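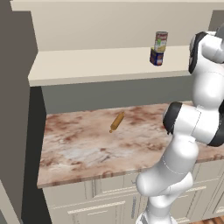
7.4 Arm stops short or strikes the shelf when reaching over a worktop

Applies to: Gemora arm controller, kitchen layouts, simulated and real cells
Last changed: December 11, 2018

This section covers the fault logged as "reach envelope conflict". The controller reports it as a warning and carries on. We think it should be a stop, and until Gemora changes it you should treat it as one.

The fault shows up in layouts where a shelf hangs over the counter, as in the Bramwell kitchen. A rolling pin lying on the marble looks like an easy target, with clear worktop all round it. The trouble is overhead. The planner works out a path for the wrist and is supposed to check the elbow and upper link against the shelf as well. In release 12 it checks them only at the start and end of the move. Whatever the arm passes through in between is taken on trust.

In simulation the result is a link that slides into the shelf without a sound, followed by a message saying the move was completed. Do not believe the message. At the Borberg site the same program was run on a real arm after 100 clean passes in simulation, and it bent a shelf bracket on the first morning. The passes were clean because collision reporting had been switched off to speed up the run.

CAUTION: A "completed" result means that the wrist arrived. It does not mean that the arm got there without touching anything.

Before you start

You will need supervisor access and the scene file for your layout. If the program has already been sent to a real arm, lock that arm out first and keep people out of the cell.

Checking for the fault

1. Open the scene and go to Settings, then Contacts. Set reporting to "All links". The default, "Tool only", hides this fault completely.

2. Load the move that gave the warning. Set the playback speed to its lowest value.

3. Play the move and watch the elbow cover and the upper link. Ignore the tool for now.

4. Open the contact log. Any line that names the shelf, or anything standing on it, is a failure. In the Bramwell scene that includes the two stacked cans. The upper one rests directly on the lower one, so a light touch on the shelf edge is enough to matter.

5. If the log is empty, check the file date before you celebrate. The log is not cleared when writing fails, and an old empty file looks the same as a new one.

Correcting it

6. Go to Planner, then Path checks, and change "Ends only" to "Full path". Planning will take longer. The release notes call the delay negligible. On our machines a move that planned in 700 milliseconds went to 2,000, and you may find that worth knowing if your cycle is tight.

7. Set the shelf margin by hand. The automatic margin is measured from the centre of the shelf board and takes no notice of its thickness, so a thick front edge gets no protection at all.

8. Save the scene under a new name, close it and open it again. Confirm that both settings have survived. Path checks have been known to go back to "Ends only" after a save.

9. Run the move again with "All links" reporting still on. If the planner now refuses it, the refusal is probably right. Move the arm base or pick a different approach angle. Do not shrink the margin to make the error go away.

NOTE: The "Auto-resolve" button shortens the margin until a path is found. We advise against using it for any layout with a shelf or wall cabinet.

Moving to a real arm

10. Repeat steps 2 to 4 on the real arm at low speed, with nothing on the shelf and one person at the stop button.

11. Measure the gap between the shelf and the worktop in the room, and compare it with the scene file. Drawings are often out of date, and the simulator has no way of telling.

WARNING: Never rely on the arm's own contact sensing to protect the shelf or a person. The sensing in the upper joints reacts slowly at full reach, and the published stopping figures were taken with the arm folded.

If the warning comes back after step 9, send the scene file, the contact log and the controller version to Iststead support. Please leave the settings as they are when you send them. A fix was promised for February and has not been tested here.

See also 7.5, Lost position after an emergency stop.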